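On test: the Drendeck bench arm kit

Small food producers have been slow to take up robot arms, and the reasons are well known to anyone who has costed one. The arm itself is rarely the obstacle. The guarding, the integration and the days of an outside engineer's time are what push a modest packing job past the point where it pays. Drendeck's bench arm kit is aimed squarely at that gap. It is sold as a complete handling station for light, irregular goods, delivered on one pallet, with setup and the first round of teaching included in the price.

We ran the kit for 20 working days at our test room in Urthorpe. The supplier, Grillach, provided the unit on loan and was given no sight of this article before publication. Consumables, including all bakery goods, were bought by the magazine.

What is supplied

The kit consists of an arm, a two-finger gripper, a control unit, a head camera on a fixed mast, a bench mat and a licence for the Öberg teaching software. A computer is not included. The buyer must provide one that meets Öberg's published requirements, and Grillach will quote for a suitable machine if asked. We used our own.

The bench is also left to the buyer. Drendeck asks for a rigid top, level and pale in colour, and warns against glass or polished steel on account of glare. The mat goes down on top of it and marks out the working area. It has enough give to forgive a finger that arrives slightly low, a fault that on a bare bench tends to stop the arm and call for a reset.

Cables are the untidy part of the package. The arm's own lead is long enough, but the camera lead is short and dictates where the computer can sit. Buyers with a wide bench will need an extension, and the one sold by Grillach is dear for what it is. No clips or trunking are supplied. For a product marketed to food businesses, where loose cables attract the attention of auditors, this is a poor economy.

Setting up

Assembly took us 3 hours from opening the first box to the first powered movement. Most of that went on the mast, which is held by set screws that are hard to reach once the camera is fitted. The printed guide shows the two steps in the wrong order. The online version has been corrected, and new owners should work from that.

Calibration is carried out with a card printed with a grid, laid on the mat at positions the software requests. The routine is short and well explained. It must be repeated if either the bench or the mast is moved, and the software does not detect that this has happened. On our fourth day the mast was knocked while the room was being cleaned, and the arm spent the morning closing its fingers to one side of every item. A simple check at startup, using a fixed mark on the mat, would have caught it. Öberg says such a check is planned for the April release.

Teaching a task

The Öberg software works from demonstration. The operator moves the arm by means of a hand controller, completing the task as it should be done, and the software records the joint positions along with the view from the head camera. After enough demonstrations have been stored, a model is trained on them and loaded back to the control unit. There is no waypoint list to edit and no scripting language to learn.

How many demonstrations are enough depends on the goods. For a rigid item of constant size, the software offered to train after very few and the result was usable at once. For pastry, it kept asking for more. We stopped at 43, the point at which the progress bar turned green, and trained overnight.

Quality of demonstration matters more than the documentation admits. Our early recordings were made by staff who had not used the hand controller before, and they contained hesitations, second attempts and one or two sharp corrections. The trained arm reproduced all of these habits faithfully. It would approach an item, pause above it for no reason and then continue. Deleting the weaker recordings and replacing them cured most of this, but the software gives little help in finding them. Recordings are listed by time alone and can be viewed only one after another. A means of rating or labelling each one as it is made would save a good deal of work.

Handling soft goods

Our main trial was plating. A pastry is set down on the mat, a plate is placed within reach, and the arm has to lift the one on to the other without crushing it, dropping it or leaving a trail of flakes. It is a dull job when done by hand and an awkward one for a machine. Croissants are the usual test. They vary in length, they curve, the outer layers shear off under light pressure, and the weight is seldom where the shape suggests.

The gripper opens wide enough to take a standard croissant across its body with some clearance on either side. Gripping force can be limited in the software, and for pastry it must be, as the default setting is far too firm.

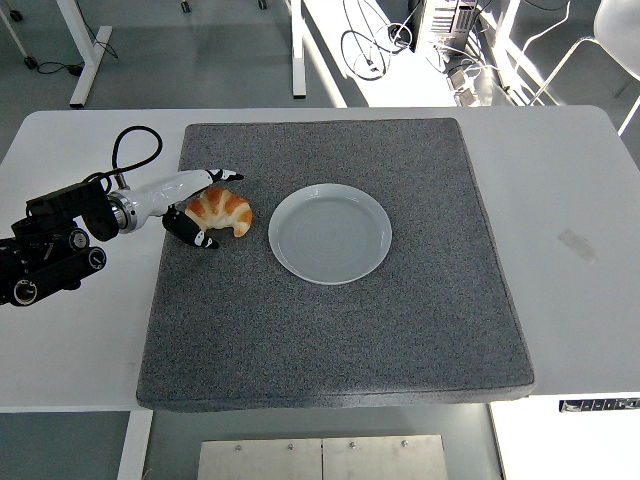 With the limit brought down to 2 newtons, the fingers held a croissant securely through a lift and a short traverse. Below that, longer pieces began to rotate in the grip and came down across the rim. Drendeck supplies one type of finger with the kit and lists softer pads as an extra. We tried both. The soft pads marked the pastry less but were slower to release it, and flakes collected on them, so that they needed wiping down between batches. For glazed or filled goods we would expect the difference to be greater, though we did not test either.

Approach angle proved to be the more important variable. Where the curve of the croissant faced the gripper, the fingers closed on the thick middle section and the lift was clean. Where it lay end on, the arm often took hold of a tip, and the tip came away. The model can be taught to approach from another side, but only if the demonstrations include that case in reasonable numbers. Our first set did not, and the arm made no attempt to work it out for itself. A second set, recorded with the pastries deliberately turned to a range of angles, brought a marked improvement.

The plate gave less trouble. The camera found it reliably in ordinary room light and lost it in strong sun, when a white plate against a pale mat offers little contrast to work from. A blind solved the problem. Coloured plates were found in all conditions.

Speed is modest. The arm is limited by its safety rating, which is what allows it to be used without a cage, and no amount of teaching will make it keep pace with a practised hand. Grillach does not pretend otherwise, and its sales literature is fair on this point. The case for the kit rests on steady output through hours that are hard to staff.

Cleaning and hygiene

Prospective buyers in the food trade should read the specification closely. The fingers are removable and can be washed. The gripper body can be wiped. The arm joints are not sealed against water, and the kit is not rated for washdown areas. The mat is described in the manual as a working surface and not as a food contact surface, so open goods should be presented on a tray or board when the kit is used in earnest. For trial and teaching purposes we ignored this and threw the pastries away.

Crumbs are the other concern. After two weeks we found a fair quantity in the gap at the base of the gripper fingers, where they had begun to affect the closing position. The part comes off with one tool and cleans easily, but the maintenance schedule does not mention it.

Support

Grillach's setup visit was punctual and the engineer knew the product. Telephone support during the loan was good on the arm and weaker on the software, with several questions passed to Öberg and answered the next day. The division of responsibility between three companies is the least satisfactory thing about the kit. When a pick fails, the cause may lie in the hardware, the model or the installation, and the owner has to make a first guess before knowing whom to ring. One support number for all three would be worth paying for.

Software updates are included for the first year. After that the Öberg licence is charged annually. An existing task will go on running if the licence lapses, but no new one can be taught. Buyers should have that confirmed in writing.

Verdict

The Drendeck kit does a narrow job competently. It will suit a small producer with a repetitive handling task, a dry room and a member of staff willing to spend several days learning to record clean demonstrations. It will not suit a wet area, a fast line or a business that expects to change products daily. The mechanical side is well made and the gripper is better than the price suggests. The teaching software is sound in principle and needs work in its management of recordings.

Supplied for test by Grillach. Mains supply required: one standard socket for the control unit, one for the computer. Soft finger pads, camera extension lead and second mat available separately. Prices on application.

Published 2025-12-15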